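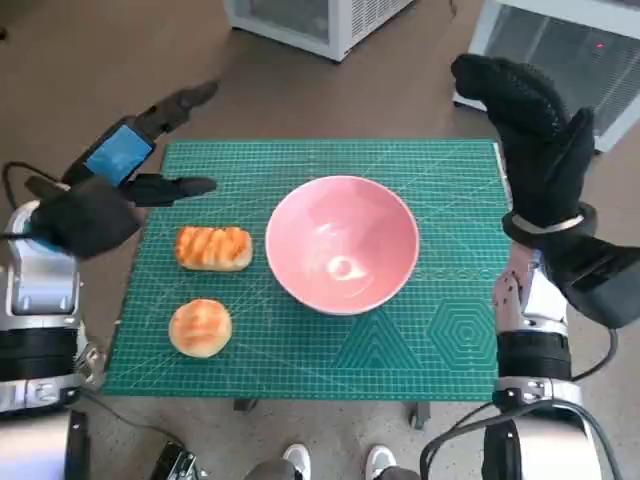 Bread and a pink bowl on a cutting mat.

Nollimdale Bakery Ledgers: transcribed daybooks and customer accounts
README for release 2

Summary

The Nollimdale Bakery Ledgers is a text dataset drawn from the surviving business books of the Fröhlich bakery, which traded in the market town of Nollimdale before the First World War. The originals are held by the Idholm Local History Library. The release contains 1,588 transcribed pages from six bound volumes, with a table of customer accounts and a short glossary of trade terms.

The dataset is intended for historians of food and retail, for family historians with an interest in the town, and for teachers who need short primary sources on household spending.

Contents of the release

pages.csv: one row for each ledger page, with volume, folio, heading and full transcription
entries.csv: one row for each dated sale or payment
accounts.csv: one row for each named credit account, 70 in total
glossary.txt: bakery and milling terms as they occur in the books
changes.txt: corrections made to the first release

All files are encoded in UTF-8. The comma is used as the separator and fields containing commas are quoted. Sums of money are given twice, once as written in pounds, shillings and pence and once converted to whole pence. Farthings are kept in a separate column.

Source material

Volumes 1 to 4 are daybooks. They record the day's batches, flour drawn from store, and sales on credit. Volume 5 is an account book arranged by customer, and volume 6 is a mixed book that includes wages, repairs to the oven and payments to the miller. Volume 3 has suffered from damp, and the lower part of many leaves is stained. Passages that could not be read are marked [illegible]. Doubtful readings are followed by a question mark in square brackets.

Cash sales over the counter were not entered by the bakery. The dataset should therefore not be used to estimate total turnover.
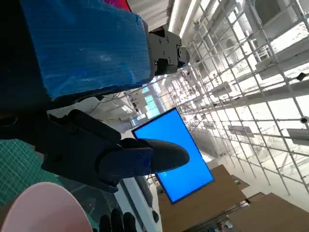
Flat-panel monitor mounted on a frame.

Transcription

Transcription follows the Tukevier conventions, version 2, as adopted by the library for its other commercial records. Original spelling and capital letters are retained. Abbreviations are left as written in pages.csv and expanded in entries.csv. Deleted words are included where legible and marked with a leading tilde.

Each page was transcribed once and checked once by a second reader. Where the two disagreed, the reading of the second was adopted and the first was recorded in the notes column. Roughly 55 pages in volume 6 are written in pencil in a hasty hand, and users are advised to consult the originals before quoting from them.

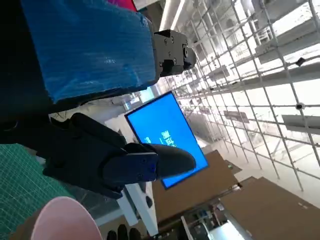 Place names have been matched to the modern gazetteer wherever the match was certain. Farm names present particular difficulty, as several holdings changed name on a change of tenant, and these have been left unmatched.

Known limitations

Loaf sizes are given by the bakery's own terms, and the weight of the "small tin" appears to have altered during the period covered by volume 2. Dates in the account book are those of settlement and may differ from the date of purchase in the daybooks.

Personal information

The books name customers and employees. Remarks on unpaid debts have been retained. Enquiries concerning named individuals should be addressed to the library's enquiry desk.

Licence and citation

The transcriptions may be reused with acknowledgement. Suggested form: Idholm Local History Library, Nollimdale Bakery Ledgers, release 2. Permission to reproduce page images must be sought separately.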